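Prurneck Self-Tape Reader Set

I've been selling kit to jobbing actors for a while now and this is the one I'd keep if the shop burned down! The Prurneck is a little speaker and remote for anyone who has to film auditions at home with no one to read the other part. You record the other character's lines on your phone, leave your gaps, and the speaker plays them back from wherever your eyeline should be. Tap the remote in your palm and it waits for you (bliss if you like a long pause before the big line).

I took mine on a tour of small theatres in March and did 20 tapes with it, mostly in digs, one of them for a hospital drama where I had to cry on a Sunday morning before breakfast. It held up beautifully. Palesa Modise borrowed it for her Iturra callback and I had to ask for it back twice.

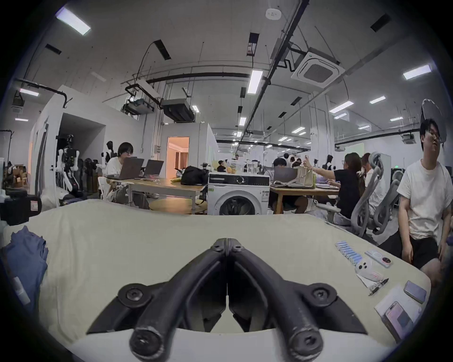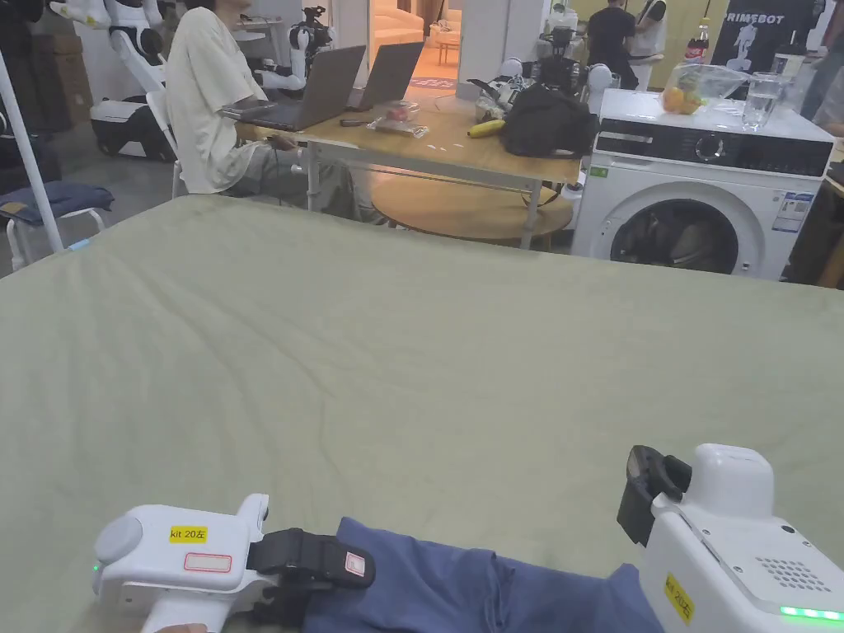
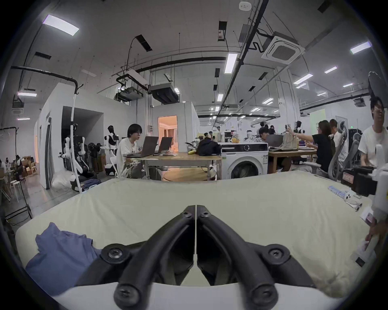
Can I use it with a script that has more than one other character?
You can store up to 40 separate voices, so give each part its own track and the speaker will run them in scene order.

In the box you get the speaker, the remote, a clip for a tripod or shelf, a charging lead and a soft pouch. The set weighs 61 grams without the pouch, and it'll go in a coat pocket with your sides. I do wish the clip opened a bit wider – Drillow, who make it, say a bigger one is coming.

Colours: charcoal or plum
Scene memory: 1,111 lines
Returns: send it back unused and I'll refund you, postage is yours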